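Viko's bin-picking kit, after 19 working days

I should say up front that I paid for this one. Or the shop did, which in a shop our size feels much the same. We were not sent it, nobody from Viko bought us lunch, and we have to give it back or pay the balance by the end of September. So I have a real interest in figuring out whether it's any good.

The pitch, if you haven't sat through it: you already own an arm, you already own a bin full of parts, and Viko sells you the bit in between. You get a gripper, a camera to hang over the work, a small computer, and a license that renews every year whether you like it or not. The brochure says "from crate to first pick in an afternoon." There's a picture of a man in a very clean shirt holding a coffee.

It took us three days. Some of that was our fault. Our arm is not new, and the adapter plate in the box was drilled for a different flange, so half a day went on making another one. But a good part of it went on the license server, which wanted a connection to the outside world that our network doesn't give to things on the shop floor, and which the quick start guide does not mention at all. Page 7 of the full manual mentions it. The full manual is a download, behind the same license.

Once it was running I wanted to like it. The setup screen is clear. You draw the edges of your bin, tell it what a part looks like, and it shows you where it thinks it could grab. For the sample parts that come in the kit, which are fat, matte, evenly colored things, it is right nearly every time. I have noticed that every trade show demo I have ever watched uses fat, matte, evenly colored things.

We don't make those. We handle bar stock offcuts, and they come to us in whatever finish the job called for. So I set up a test with a few short bars in a metal bin, nothing piled deep, nothing I thought of as cruel. I told the Viko support desk what I was doing and they said that would be "well inside the envelope." I wrote that down.
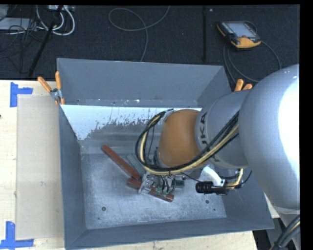 The colored bars gave it very little trouble. Where it struggled was bare gray on bare gray. A gray bar against scratched gray metal is hard enough for me to pick out from across the room, so I have some sympathy, but my sympathy has a price and the price was on the invoice. It would find the bar, lose it, find half of it, and then offer me a grab point on a scuff mark. Turning the lights down helped. Turning them down also meant the person at the next bench couldn't read a caliper.

Support suggested lining the bin. I asked with what. They sent me a quote for a Viko bin liner.

I bought a rubber mat from the hardware store and that did help, quite a lot, until the parts started sticking to it. With a bit of oil on them, they sort of suction down, and the gripper closes nicely on the sides and then lifts with a jerk. The software has a setting for lift speed. It has no setting for "be patient for the first half inch," which is what I wanted.

Then there is the matter of parts that touch. Two bars lying end to end get read as one long bar about a third of the time by my tally, and the gripper goes for the middle of this imaginary long bar, meaning the joint. The brochure has a paragraph about this ("intelligent separation"). When I asked, it came out that intelligent separation is in the next license tier up.

I did look at the other choices. Kultov sells something similar with a better camera and a price that made me close the tab. Dusa will rent you a complete cell by the month, arm included, which makes sense if you don't own an arm and none at all if you do. A shop I trade work with uses the Sowah gripper with their own homemade vision code, and they're happy, but they also have someone on staff who enjoys writing vision code. We don't. If we did I would probably be writing a different post.

Things I did like, to be fair. The gripper itself is well made and I'd buy it alone if they sold it alone (they don't). The cable guide is decent, though you will still end up with more loose cable than the drawings show, and I'd budget an hour just for tying it back. It recovers well from a missed grab. It backs off, looks again and has another go, where the last system I used would simply stop and sulk until you walked over and pressed a button. And the support people answer email within 2 hours, even when the answer is a quote.

What I can't get past is the gap between what is sold and what is in the crate. For matte parts that don't touch, under steady light, this is a good kit at a steep price. For the stuff that actual small shops have lying in actual bins, you're buying the first part of a solution and a list of add-ons – liner, tier, light – that nobody totals up for you before you sign.

I've asked Viko for a trial of the higher tier before our return date. They said they'd look into it. If they come through I'll run the same bars again, gray ones first, and put the results up in the comments.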